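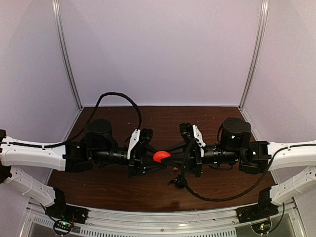 4.2 Two-arm handover

For the handover test, Horațiu Ene and I set both arms to reach the middle of the tabletop, where the grippers meet around the small orange-red piece. The left arm goes in first and the right arm follows after a delay of 90 ms.

The braided cables gave us more work than the code. We routed them in long curves so the wrists can turn freely. Wrist speed was capped at 18 degrees per second.

The side panels went up in February. The Gachanja control script is 156 lines long and is listed in Appendix B.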